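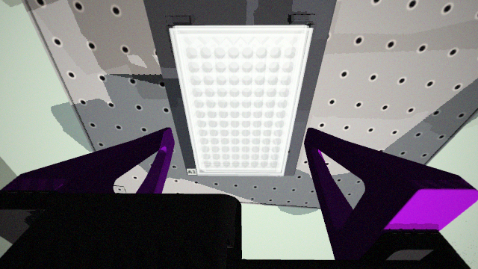 I've been using Nekura for a little over a month now, and I promised a few of you in the comments that I'd write up how it went, so let's go. If you haven't run into it, Nekura is a desktop program that takes shaky video and smooths it out, and it can also speed long clips up into something people will sit through. I bought it in May with my own money, after the free trial stamped a logo across every single thing I made.

My test footage was mostly bike rides. I have a handlebar mount that rattles like a drawer full of spoons, and the trail out past Trarnby is all roots and loose gravel, so if a program can calm that down it can handle your kid's soccer game. I fed it a 15-minute clip first, on the default settings, and went off to make lunch. It was done before I'd finished eating! My old editor used to take most of an evening for the same kind of job (and crashed on me twice).

The smoothing is really good. The horizon stays put, and the trees don't do that jelly wobble I'd gotten so used to that I'd stopped seeing it. You do lose a bit off the sides, because it crops in to give itself room to work, and on the strongest setting that crop gets pretty tight. I ended up leaving the slider just under the middle for almost everything.

Speeding up is where I got picky. Nekura goes up to 1000 percent, and it tries to choose frames that line up nicely so the picture doesn't jump around. On open road it looks great, almost like floating. Under heavy tree cover it gets confused by the light flickering, and I had a stretch by the creek where everything pulsed. Turning on the option called "even exposure" fixed most of it, though I had to dig through two menus to find it. Why isn't that on the front panel?

A few gripes while I'm at it. The preview window is tiny and won't go full screen. Batch export quits if one file has a weird name, and it won't tell you which file. And it's hungry for disk space. One ride left 700 temporary files sitting in a folder I didn't know existed, so go into preferences and point that somewhere roomy before you start.

I sent a clip to Dagný Zoëga, who shoots a lot of boat footage around Fustport, and she was less impressed than me. Water seems to throw it off, and her shoreline kept sliding to the left. She's sticking with what she has. My brother Samuel tried it on his old laptop and it ran fine, only slower, with the fan going the whole time.

So, four stars from me. If you film on land and you have a decent amount of free disk, grab the trial and run your worst clip through it. I'm keeping mine, and I've still got last summer's rides to get through, starting with the muddy one.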